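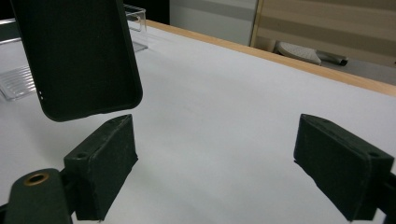

Tema 6. Fallos de agarre: la pérdida progresiva de sujeción

Imprimir | Enviar por correo electrónico

Apuntes de Manipulación robótica. Prof.ª Afaf Saab

6.1 Definición

Se entiende por pérdida progresiva el deslizamiento de una pieza entre los dedos de la pinza sin que el sistema registre una apertura. El controlador da el agarre por válido y el error se detecta tarde, normalmente al depositar el objeto.

6.2 Caso de estudio: célula Esent

En mayo, la célula Esent acumuló 570 ciclos de manipulación de fundas de teléfono antes de la primera caída notificada. La revisión señaló 2 causas concurrentes: el desgaste de las almohadillas y un umbral de fuerza fijado para piezas más rígidas. 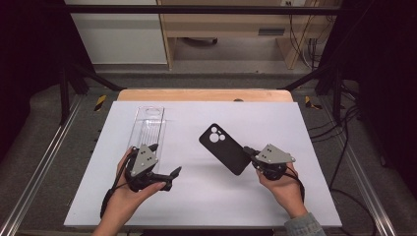
El desgaste comienza en las aristas de la almohadilla y reduce la superficie útil de contacto. Con piezas lisas, el efecto se agrava si la toma se realiza por una esquina – el peso queda descentrado y la pieza gira.

6.3 Medidas correctoras

a) Inspección visual de las almohadillas cada 100 ciclos.
b) Sustitución al alcanzar alrededor de 3000 ciclos, o antes si hay bordes deshilachados.
c) Parada de la célula ante toda caída. No se recogerá la pieza con las pinzas activas.

Para la próxima sesión, redáctese el parte de incidencia del caso Esent según el modelo entregado en clase.

Materiales recientes
Tema 5. Sensores de contacto
Práctica 4. Calibración de la pinza Tonditz
Lectura: el informe Štěpánek

Contacto | © Instituto Ullutum | Volver arriba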